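Can a machine put the shirts away yet?

September 2020

Ayman Moussa has spent most of his working life around machines that move cloth. He started in a hotel laundry, moved to servicing the folding lines at Chidiac, a commercial linen firm, and now works at Tritness, a small company trying to teach machines to do ordinary chores. We talked over two afternoons, once by phone and once at the Tritness workspace.

I asked him first whether a household machine could do my laundry.

"Which part?" he said. "Washing, yes, you've had that for a long time. Drying, yes. Getting a shirt off the back of a chair and into a basket, sometimes. Folding it, sometimes, if you are patient. All of it in a row, in your house, with nobody standing next to it, no."

He doesn't find this embarrassing. At Chidiac the folding lines handled flat sheets at high speed, and visitors would ask why the same equipment couldn't be shrunk down and sold for the home. Moussa's answer was to point at the people feeding the line. Somebody had to find two corners of every sheet and clip them in. The machine took over after that.

"The corners were the job," he said. "The rest is rollers."

A shirt is worse than a sheet. It has sleeves, a collar, sometimes buttons, and it never lands the same way twice. Hang it over a chair and part of it is hidden behind the backrest. Pull on the wrong part and the chair comes too. Moussa keeps a notebook of ways that a pickup can go wrong, and last December, when he moved to a new notebook, the old one had 73 entries under shirts alone. Towels had 49.

Much of the work at Tritness is done by people. They do the chore by hand, using grippers in place of their fingers, and the recordings are used to train the software. Moussa takes his turns like everyone else.
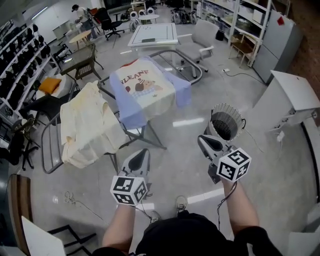 A T-shirt and a cream-colored shirt over two metal chairs, with a mesh laundry basket to the right.

"You learn very fast how much you use your fingertips," he said. "With your hand, you rub the cloth a little and you know if you have one layer or two. With the gripper you have to look. So you slow down, and you start doing it the way a machine would have to."

I tried it. Picking up a dish towel took me three attempts. On the first I closed the gripper on air, on the second I got the towel and the edge of the table together, and on the third I lifted it by a corner and then couldn't work out where to put it. Moussa said this was normal and that most people improve a great deal in the first hour.

He asks new people to do 200 pickups before any of their work is kept. After that he watches for bad habits. Some people shake the cloth to straighten it, which works well for a person and badly for the software. Others always grab from the same side. He would like them to vary it, and he admits that he has to remind himself too.

I asked how well the software does when it takes over. He was careful here. In their own test, on shirts it has been trained with, it gets the shirt into the basket on the first try in 50 trials out of 73. He thinks that is decent. He also thinks it would drive a family crazy.

"If your teenager missed the basket that often you would say something," he said. "And that's our shirts, our chairs. Change the chair and the number drops."

Chairs come up often when he talks. So do lamps, bags, cords and pets. He visited a demonstration by a company called Povia, where a robot cleared a sofa of clothes in front of a crowd. He thought the engineering was good. He also noticed that the sofa was a plain solid color and that every garment was a strong contrast to it. When he asked whether he could add his own gray sweater to the pile, the staff were polite and said maybe later.

He doesn't hold that against them. Tritness has done demonstrations of its own, he said, and he picked the shirts for those himself.

Light-colored cloth is one of his regular complaints. A cream shirt in soft folds gives the camera little to work with, and a stain can be read as a shadow or an edge.

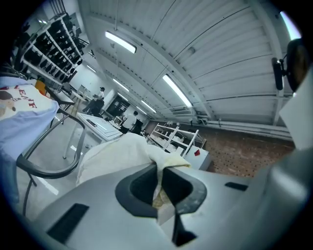
He has asked for more plain and pale clothing in the training work for that reason, along with older things that have lost their shape. People's laundry at home is old, he said. New shirts from a pack are stiff and behave too well.

On the shop floor he is more hopeful. His former colleagues at Chidiac have been trying a sorting station from Derkance that separates towels from sheets before they go to the folding lines. It does not have to be gentle or work around anyone's furniture, and when it can't tell what something is, it drops it in a bin for a person to check. Moussa thinks that bin is the best idea in the whole station.

"It's allowed to say it doesn't know," he said. "At home there's no bin. You come back from work and there's a sock on the stove."

I asked what he would trust a machine with in his own home today. He has a robot vacuum, which he likes, and a dishwasher, which he pointed out is a robot that got to choose the shape of its own room. He would let a gripper arm pick up towels from the bathroom floor if the door was shut and the cat was out. He would not let it near the ironing.

And shirts off the chair? He thought about it for a while.

"My wife says I could do that one now," he said.

Tritness plans to move on to trousers next, and then to bed linen. Moussa is not looking forward to fitted sheets.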